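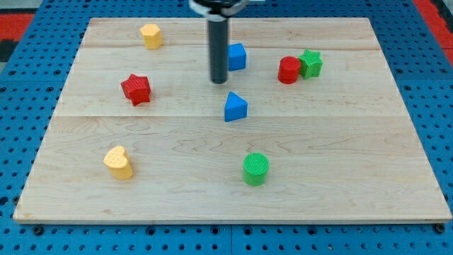
So I've gone and signed up for the long walk from Hultden to Dalen, all 139 kilometres of it, and I have 7 weeks to turn my legs into something useful. Teresa Esteves talked me into it over a curry in February and I think she'd had the foresight to wait until pudding!

Training so far has been mixed. I do the loop by the reservoir before work, which is lovely at half six when there's only ducks about, and then I sit at a desk all day and stiffen up like an old gate. The boots are the real trouble. I bought a pair in the sale, half a size too small (I know, I know), and my left heel has been telling me off ever since.

Teresa swears by two pairs of socks – thin ones underneath, thick on top – so I'm trying that this week. I'm also up to more than 900 metres of climbing on a decent outing, if I count the hill by the chip shop twice, and I do.

Next job is food. I can't face another flapjack, so if you've got a good recipe for something savoury that survives a rucksack, please send it over.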